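Magazine > Économie > Matières premières

Nous utilisons des cookies pour mesurer l'audience et vous proposer des contenus adaptés. Accepter | Paramétrer | Refuser

Le prix du zinc, ma chaudière et moi

Je vous avoue que je me fichais pas mal du zinc jusqu'au mois d'août. Et puis j'ai reçu un devis pour refaire les gouttières de la maison, avec une petite ligne tout en bas : « supplément matière, 258 euros ». Supplément par rapport à quoi ? J'ai appelé le couvreur, qui m'a renvoyée vers son fournisseur, Postavitz, qui m'a renvoyée vers le cours mondial (merci bien !).

Me voilà donc partie à la pêche. Hajar Berrada a acheté du métal pendant 23 ans avant de passer au conseil, et elle a ri très gentiment de ma question. Le cours affiché à la Bourse, m'a-t-elle expliqué, c'est le prix d'un métal posé dans un entrepôt, quelque part. Pour l'avoir chez vous, dans la bonne qualité et à la bonne date, vous payez une prime. Et la prime, elle se négocie au téléphone, entre gens qui se connaissent depuis toujours.

– Le cours, tout le monde le regarde. La prime, il faut la demander, et on ne vous la donne pas forcément.

Chez Tuominen, un négociant finlandais qui livre surtout des galvaniseurs, Martti Koskela m'a montré deux factures pour le même mois et le même produit. L'une était à 2702 euros la tonne, l'autre nettement plus haut. Le second client avait commandé tard, en petite quantité, et voulait être livré un lundi férié... Enfin, c'est la version du vendeur, hein.

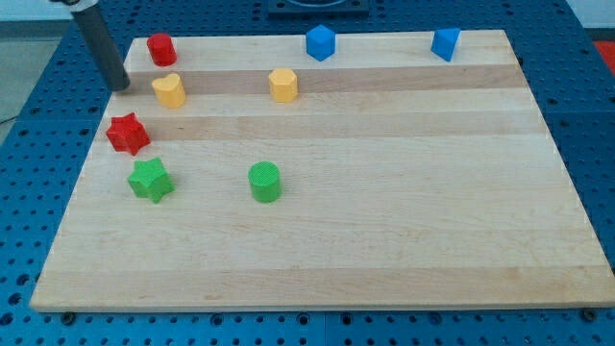

Côté acheteurs, on râle ferme. Tuấn Nông dirige Fokero, un atelier qui fabrique des glissières et des portails, et il signe maintenant des contrats de six mois avec une prime fixe. Il paie parfois trop cher, il le sait, mais il dort mieux et ses clients ont un prix qui tient jusqu'à la pose. Son voisin fait tout l'inverse et achète au jour le jour, ils se chambrent là-dessus à la cantine !

Et mes gouttières, alors ? J'ai rappelé le couvreur avec mon vocabulaire tout neuf. Il a enlevé la moitié du supplément et décalé le chantier de deux semaines. La chaudière, elle, est tombée en panne entre-temps, et là c'est du cuivre.

À lire aussi
- Cuivre : pourquoi votre plombier surveille les cours
- Drirusix ferme son entrepôt du port
- Ferraille : qui fixe le prix à la benne ?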